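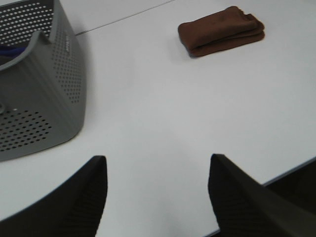 Sunita Szabo asks whether the Gorport country score can be trusted enough to pick where to open a branch. On its own, no. The steps in this section set up a comparison you can argue with, which is more than the default screen gives you.

4.2 Setting up a country comparison

1. Open Rankings and choose New comparison.

2. Add at least two countries. With only one, Gorport still shows a score, and it means very little.

3. Set the base year. Leave "Latest" alone: it mixes years when a country files late.
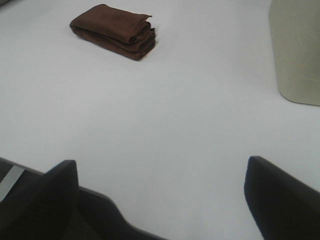
4. Under Weights, clear the box marked Recommended. The vendor has never told us how those weights were chosen. Enter your own for taxes, permits, courts and credit.

Note: The four weights must add up to 100. Gorport will not warn you if they don't.

5. Click Run. A full table of 138 countries takes a while.

Caution: A move of a place or two between years is usually noise. Do not put it in a report as "improvement."

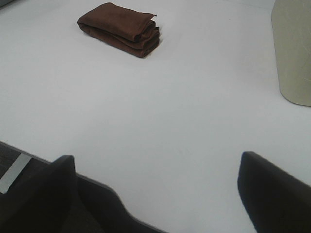

6. Open Sources and look for rows marked E. These are estimates, and the export drops the mark, so copy them down before you save.

7. Save under a new name. Save As keeps your weights; plain Save puts the recommended ones back.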